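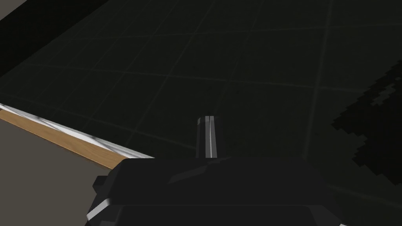

图 7-1 仿真视图:夹爪、网格地面与板件边缘

7.3 末端越出台面区域(故障代码 E-Senik-20)

7.3.1 适用范围

本节适用于 Kivodard 仿真控制器与 Senik 轨迹规划模块的联合运行方式。单独使用规划模块时,请参阅第 5 章。在实体机械臂上出现同一代码时,先执行 7.3.3 的停机步骤,再返回本节。

操作人员应已完成第 3 章的坐标系标定,并具备“调试”级以上权限。“浏览”级账户可以查看日志,不能清除故障。

7.3.2 故障现象

出现下列一种或多种情况时,按本节处理:

(1)状态栏由“运行”变为“保护停止”,日志写入 E-Senik-20。
(2)夹爪视图中的背景以网格地面为主,台面只在画面一侧露出一条边,或完全不可见。图 7-1 中,板件的长边位于左侧,夹指后方为网格地面。
(3)关节读数正常,末端位姿落在工作区边界之外。
(4)任务计数停止增加,控制器仍在输出关节指令。
(5)重新加载任务后,末端回到同一越界位置。

注意:仅出现第(2)项时,不得直接判定为越界。视图只反映观察方向,夹爪与台面的实际距离以位姿读数为准。

图 7-1 右侧的阴影轮廓呈锯齿状,边缘附近有少量分离的暗块。阴影轮廓不参与碰撞计算,不得用它估算夹爪高度,也不得据此调整碰撞体。阴影显示的设置见 7.3.8。

7.3.3 停机与隔离

警告:控制器与实体机械臂保持连接时,在仿真界面执行的复位指令会同步下发至驱动器。未断开输出通道之前,禁止复位。

1. 按下示教器上的急停按钮。仅运行仿真时,单击工具栏中的“停止”。
2. 确认状态栏显示“已停止”。显示“正在停止”时继续等待,不要重复单击。
3. 打开“连接”页面,将“实体输出”设为“关闭”。
4. 检查驱动器面板上的使能指示灯。指示灯仍亮时,切断驱动器电源,并按现场规程上锁挂牌。
5. 在“日志”页面单击“导出全部”。导出完成之前不得关闭程序,未导出的位姿记录在程序退出时会被删除。
6. 在设备记录本中登记故障代码、任务名称和操作人员姓名。

注意:日志缓冲区保留最近 3,000 条位姿记录。停机后继续移动视角不写入新记录,单步执行则会覆盖最早的记录。

7.3.4 确认越界原因

1. 打开导出的日志,查找第一条标记为 OUT 的位姿记录。
2. 记下该记录的前一条记录编号,以下称为“末次有效位姿”。
3. 在“回放”页面输入末次有效位姿的编号,单击“定位”。
4. 将视图切换为“俯视”,打开“工作区边界”和“坐标轴”两个图层。
5. 对照下列条目判断原因。

原因 A:基坐标原点偏移
工作区边界与台面轮廓不重合,各方向的偏移量一致。常见于更换台面模型之后未重新标定的情况。转到 7.3.5。

原因 B:目标点越界
工作区边界与台面轮廓重合,任务目标点位于边界之外。转到 7.3.6。

原因 C:腕关节角度跳变
工作区边界和目标点均正常,相邻两条记录之间的腕关节角度相差 360 度,或符号相反。转到 7.3.7。

A、B 两项同时成立时,先处理 A,再重新判断 B。三项均不成立时,不要修改任何参数,转到 7.3.10。

7.3.5 处理原因 A:重新设定基坐标

1. 打开“场景”页面,选中台面模型。
2. 记录“位置”和“姿态”两组数值。
3. 单击“标定”,选择“三点法”。
4. 依次拾取台面的三个角点。拾取点应落在台面上表面,不得落在侧面。
5. 单击“计算”。残差栏显示为绿色时,单击“应用”。
6. 残差栏显示为红色时,单击“撤销”,从第 4 步重新开始。连续两次显示红色,应检查模型文件的长度单位。
7. 保存场景,文件名中加入标定日期。

注意:台面模型的上表面层与板体可能是两个独立的网格。拾取前应在“对象树”中确认两者属于同一父节点。父节点不同时,标定只移动其中一个,台面外观看不出变化,碰撞体却已错位。

7.3.6 处理原因 B:修正目标点

1. 打开“任务”页面,展开目标点列表。
2. 选中显示橙色标记的目标点。
3. 单击“投影到边界内”,在“内缩距离”栏中输入 20 mm。
4. 检查修正后的目标点是否仍满足抓取要求。不满足时,应重新编写该目标点,不得减小内缩距离。
5. 对其余带橙色标记的目标点重复第 2 步至第 4 步。
6. 单击“检查全部”。列表中不应再有橙色标记。

小心:禁止通过扩大工作区边界来消除橙色标记。边界参数同时用于实体机械臂的保护停止判断,扩大后末端可能在台面以外下降而不触发保护。

“投影到边界内”只修改位置,不修改姿态。末端靠近台面边缘且处于倾斜姿态时,夹爪外壳仍有可能越界。此时应另行打开“外壳包络”图层进行检查。

7.3.7 处理原因 C:限制腕关节角度

1. 打开“规划”页面,选择“关节限制”。
2. 将腕关节的“角度展开”设为“连续”。
3. 勾选“禁止等效角替换”。
4. 从末次有效位姿开始重新规划,不得沿用原轨迹缓存。
5. 在曲线窗口中检查腕关节角度。曲线应连续,无竖直跳变段。
6. 仍有跳变时,在跳变位置之前插入一个中间点,再次规划。

使用 Vistitz 格式导入的旧任务不包含“角度展开”字段,导入后该字段取默认值“折返”。此类任务应逐个修改,批量修改功能对该字段无效。

7.3.8 检查显示设置

完成 7.3.5 至 7.3.7 中的对应处理后,检查下列设置。显示设置不影响轨迹和碰撞计算,允许在故障清除之前修改。

1. 在“渲染”页面将“阴影质量”调高一级,观察阴影轮廓的变化。
2. 显存不足时,关闭“阴影”图层。不要通过降低物理步长来换取帧率。
3. 打开“地面网格”图层,用于辨认地面与台面的分界。
4. 打开“末端坐标轴”图层。夹指朝向应与坐标轴的工具方向一致,不一致时检查工具模型的安装角。
5. 远处网格线变淡属于正常显示,不需处理。

7.3.9 清除故障与验证

前提:原因已确定,对应处理已完成,“实体输出”仍为“关闭”。

1. 在“故障”页面选中 E-Senik-20,单击“清除”。
2. 单击“回到安全位”。末端应先抬升,再作水平移动。先作水平移动时,立即停止并检查安全位的路径类型。
3. 将速度上限设为 300 mm/s,以单步方式运行任务一遍。
4. 每到达一个目标点,核对位姿读数与任务列表中的数值。
5. 以连续方式再运行一遍,日志中不应出现 OUT 标记。
6. 由第二名具备“调试”权限的人员复核日志并签字。
7. 复核完成后,恢复驱动器供电,将“实体输出”设为“开启”。
8. 实体机械臂的首次运行应在空载、低速条件下进行,操作人员手持使能装置,其他人员位于围栏以外。

警告:仿真验证通过不代表实体设备处于安全状态。夹具、线缆和临时放置的物品未必包含在场景模型中,首次运行前应进行现场目视检查。

7.3.10 无法排除时的处理

保持“实体输出”为“关闭”,在设备上悬挂“禁止运行”标牌,并向 Räsänen 技术支持提交下列文件:

- 导出的完整日志
- 场景文件与任务文件
- 末次有效位姿的编号
- 故障时刻的夹爪视图截图与俯视截图
- 控制器和规划模块的版本号

截图应保留原始分辨率,不得裁剪或调整亮度。文件名中不要使用空格。

7.3.11 本节修订记录

2024-12-03 增加原因 C 及 Vistitz 格式说明。编写:Sirkka Jääskeläinen。审核:Settimio Martinelli。
前一版:7.3.6 中“小心”条目由“注意”升级。编写:Jouko Kauppinen。

相关章节:3.2 坐标系标定;5.4 轨迹缓存;7.4 夹爪自碰撞;附录 C 故障代码表。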